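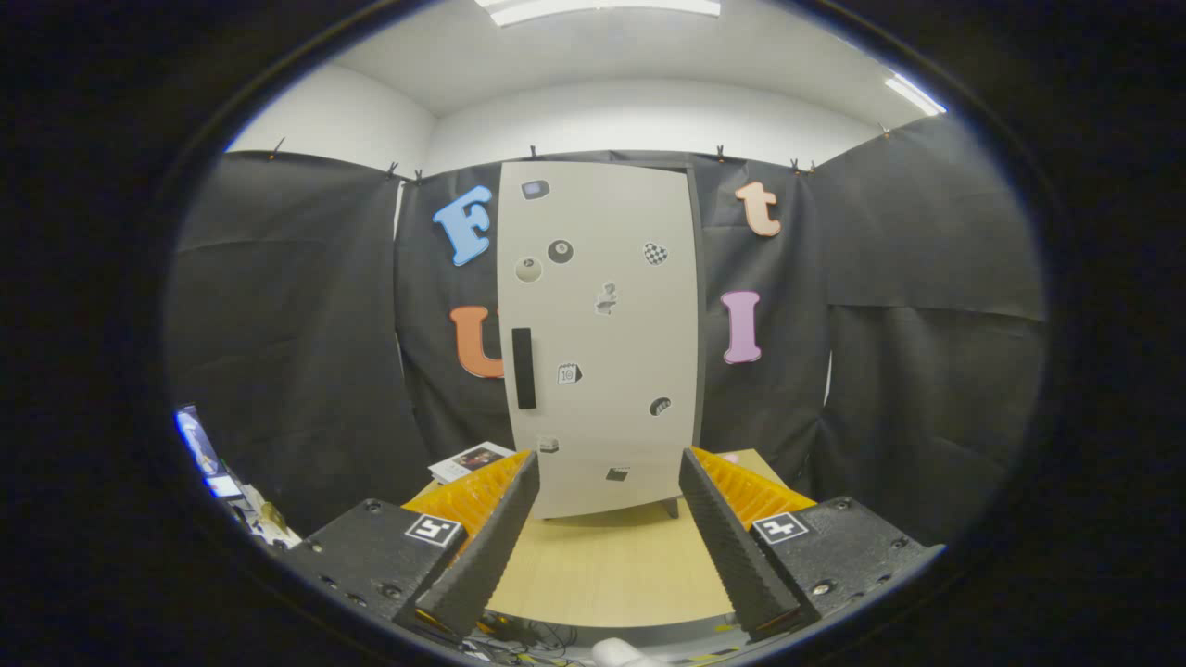
Labels from the stockroom printer started failing at the receiving scanner after the driver package was replaced. The text lines on the label are legible and the linear barcode scans, but the small 2D code in the corner is rejected on most passes. The code is a plain black-and-white square pattern, the same general sort of print as the small square markers on the two black blocks over the light wooden tabletop, and like any mark of that sort it depends on clean edges between the dark cells and the light ones. On our labels those edges have closed up. Under a magnifier the single white cells are partly filled in, mainly along the feed direction.

Status: Resolved
Priority: Normal
Opened by: Karla Cervantes, receiving
Assigned to: Zakhar Zinchenko
Printer: Mallet desktop thermal, direct mode, USB to the stockroom PC
Label software: Trendis
Stock: Lorico white, permanent adhesive

Karla Cervantes
Attached is the scanner log from this morning. 139 labels printed, 60 would not read on the 2D code at the first try. Most of those went through on a second or third pull of the trigger. The ones that never read were keyed in by hand. No change to the label template on our side. The roll was changed last week, same part number as before.

Zakhar Zinchenko
Thanks. Please do the following and post the results:
- Print a configuration label from the front button, with the PC disconnected.
- Clean the print head with an alcohol pen, let it dry, print the configuration label again.
- Tell me the darkness value shown on the configuration label and the one in the Trendis print dialog.

Karla Cervantes
Done. The configuration label looks the same before and after cleaning. Darkness on the label is 5. In the print dialog it says 15 and the box "Use printer setting" is not checked. I don't remember if it was checked before.

Zakhar Zinchenko
That explains some of it. The driver sends its own darkness value with each job and overrides the one stored in the printer. The old package had the box checked by default and the new one does not. Check the box, click Apply, close Trendis completely and reopen it. The print dialog keeps the old value until the program restarts.

Karla Cervantes
Box checked, program restarted. Labels are visibly lighter and the code reads much better. Still getting misses, though, and they seem to come in runs. When it happens the whole left side of the label looks a little stretched.

Zakhar Zinchenko
Stretching points at the feed. Open the cover and look at the platen roller. If there is adhesive on it, wipe it with a lint-free cloth and a little alcohol, turning the roller by hand. Do not scrape it. Also check that the media guides touch the roll without squeezing it.

Karla Cervantes
Roller had a band of adhesive on the left end. Cleaned. Guides were tight against the roll on one side, I backed them off. No misses on the last batch, but that was a short batch. Leaving this open until the end of the shift.

Sinéad Lynch
Adding a note from shipping. We have the same printer model and took the same driver package, and we never saw this. Our template has the code at a larger cell size. If receiving has room on the label, going up one size would give more margin.

Karla Cervantes
There is room if the supplier name wraps to two lines. I would want Custódio to agree to that, he reads those from the forklift.

Custódio Salgado
Two lines is fine. Keep the bin location where it is and do not shrink it.

Zakhar Zinchenko
Template updated: cell size up one step, supplier name allowed to wrap, bin location untouched. The previous version is saved in the same folder with "old" at the end of the name. Please print from the new one only.

Karla Cervantes
Full shift on the new template. No keyed entries. One label needed a second pull and that one had a crease through it. OK to close.

Resolution
Driver darkness override disabled, platen roller cleaned, media guides adjusted, 2D code enlarged on the receiving template. Which of the last three did the most is not known, they were changed too close together to separate. Roller cleaning added to the roll-change sheet taped inside the stockroom cabinet. The driver default will come back if the package is reinstalled, so the box needs to be checked again after any update.

Last updated: 29 September 2020 by Zakhar Zinchenko

Support > Printing > Label printers > Closed tickets

Related tickets
Mallet printer skips every other label after roll change
Trendis print dialog opens off screen on second monitor
Lorico labels curling on cold cartons
Wakura handheld scanner beeps but does not send data
Shipping template: return address cut off at right margin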